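Home Textiles > Upholstery & Cover Fabrics > Ribbed Knits

Print this page | E-mail to a colleague

Corar 104 Ribbed Cover Fabric

Corar 104 is a medium-weight ribbed knit for removable chair covers, bolster sleeves and cushion backs. It is sold by the yard from the Soldale warehouse and cut to order. Minimum cut is 3 yards. Full rolls are shipped on a cardboard core, wrapped face in.

The rib runs parallel to the selvage. Stretch is mainly across the rib, with very little along it. For tube-shaped covers, cut so that the rib follows the length of the part. Patterns made for woven cloth should be reduced slightly across the width before cutting – the amount depends on the firmness of the filling, and a test piece is advised.

Seams: ballpoint needle, narrow zigzag or overlock. Do not press the rib flat. Steam from the reverse side only and let the fabric cool before moving it. Hems can be turned once and coverstitched, or bound where the edge will be pulled over a frame often.

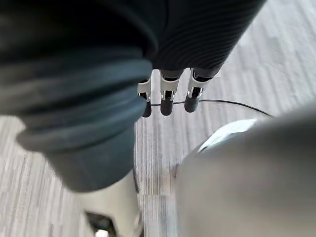
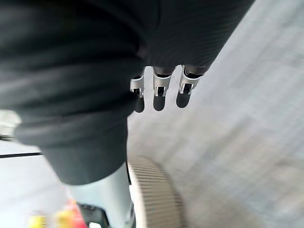
Dark ribbed fabric, close up.

Shades: Charcoal, Slate, Oat, Moss. Dark shades should be washed separately the first 3 times. Shade can vary between dye lots. Order enough for the whole job at once, or quote the lot number on the roll ticket when reordering. We hold lot samples for 8 months.

Care: machine wash cool, gentle cycle, inside out. Dry flat. No bleach, no tumble drying. Expect slight shrinkage along the rib on the first wash; wash the yardage before cutting if the cover is to be a close fit.

Corar 104 replaces the Kramer rib, which was withdrawn in May. The two are close in weight but differ in rib spacing and should not be joined in one cover. Remaining Kramer stock is sold as remnants at the Cumcombe counter only.

Lead time is 5 working days for cut lengths. Cut lengths cannot be returned unless faulty. Technical questions and sample requests: Svenja Haberkorn, fabric desk.

Page last revised 5 Dec 2025

This site uses cookies to remember your basket and preferred units. Accept | Settings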